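Temba Community Shop and Hall
Minutes of the May general meeting
Held in the back room of the hall. Meeting opened 7.05 pm, closed 8.50 pm.

Taken down by the minutes secretary and typed up the same night, while it was all still fresh. Great turnout, by the way! We had to bring in the stools from behind the freezer.

1. Apologies and welcome
Apologies were read and accepted. The chair welcomed the new members from the Purnari Road end, several of whom have already put their names down for Saturday-type jobs without being asked. Tea was on the trolley and stayed there all evening, along with a very good lemon slice.

2. Minutes of the previous meeting
Accepted with one correction. Under "Freezer" it should read that the seal was replaced, and the motor was only cleaned. Moved, seconded, carried.

3. Matters arising
The flyscreen door has been rehung and now closes by itself. A round of applause for that one. The letter to the council about the footpath has gone off and we've had a reply saying it has been received. Left on the list.

The noticeboard is still on the floor of the storeroom. Two members offered to put it up before the next meeting, one with a drill and one with a level.

4. Money
Takings for the month were $2,798, our best since the shop reopened. Stock purchases came to $1,416. The meeting was delighted, and there was a fair bit of talk about what did it. The general feeling was the school holidays, plus the longer opening hours in the afternoons, plus the biscuits.

The shelving fund now stands at $3,000 and is closed to further donations. Thank you to every household that chipped in. Report accepted.

5. Shelving
Two quotes were tabled. Kistel offered adjustable metal bays, delivered flat, with us doing the assembly. Goturo offered a fitted run along the back wall with a deeper bottom shelf, installed. Both sets of drawings were passed around the room and came back with fingerprints and a tea ring on them.

Points in favour of Kistel: we can move the shelves up and down as stock changes, and the bays can go with us if the hall is ever repainted. Points in favour of Goturo: it makes better use of the corner, and no one has to spend a weekend with an Allen key. A member who has put together a lot of flat-pack in her time spoke strongly for adjustable, and won most of the room over.

Moved that we accept the Kistel quote, within the fund. Seconded. Carried with one against, who asked for it to be noted that he will still come and help build it. So noted, and thank you!

6. Practice shelf for the shop helpers
This was the item people had come for. The training group reported on the practice shelf, where new helpers learn to face up stock and read labels before they go on the shop floor. The shelf is dressed as a little shop from somewhere else each term, and this term it's a Chinese corner shop, to go with the Mandarin conversation class that shares the hall. Tags are handwritten in yuan and the language learners have been coming over to play customer. It has been a huge hit with both groups.

The group asked the meeting to agree on some house rules for facing up, so that everyone teaches it the same way. After a lively discussion these were agreed:

Big cartons go at the back and smaller things in front of them.
Bars are brought forward with the name showing, and the same kind is kept together.
Pick a bar up by the wrapper, gently, and don't squeeze.
Price tags hang from the front edge and get rewritten as soon as the pencil fades.
Cartons with a handle are lifted with a hand underneath as well.

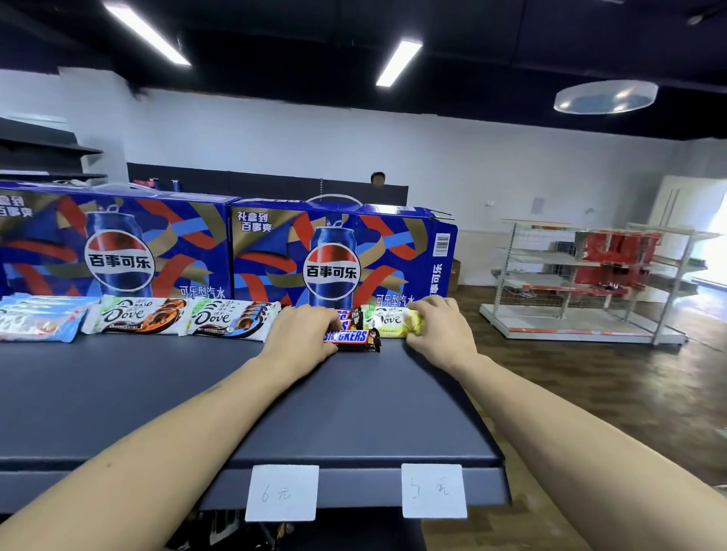 It was also agreed that the rules should be typed in large print and stuck inside the storeroom door. The conversation class has offered to do a Mandarin version to go beside it, and the meeting accepted with real pleasure.

A question was raised about whether chocolate is the best thing to practise with in the warmer months. The training group will look at tea, noodles and tinned fruit for next term. There was also a request from the floor for a French bakery, which got a lot of nods. The group said they'd love to but would need to think about crumbs.

Moved that the practice shelf continue for another term and that one of the new Kistel bays be set aside for it. Seconded. Carried, all in favour.

7. Storeroom
The tidy-up is booked for the morning before the shelving comes. Bring gloves, a broom if you have a good one, and a box for anything you've been storing here and would like to keep. Unclaimed jars will go to the jam makers. The old cash register is staying, following a short but passionate speech.

8. Other business
The kettle trips the power if the urn is on at the same time. Please use one or the other until the electrician has been.
Keys: 3 sets are out on loan and need to come back to the hook.
Someone's blue casserole dish is still in the kitchen. It's a lovely dish and it is being looked after.
Colour for the new shop sign: green was favoured over maroon on a show of hands. Sample boards to be brought next time.

9. Next meeting
Same room in June, 7 pm. The noticeboard will be the first item.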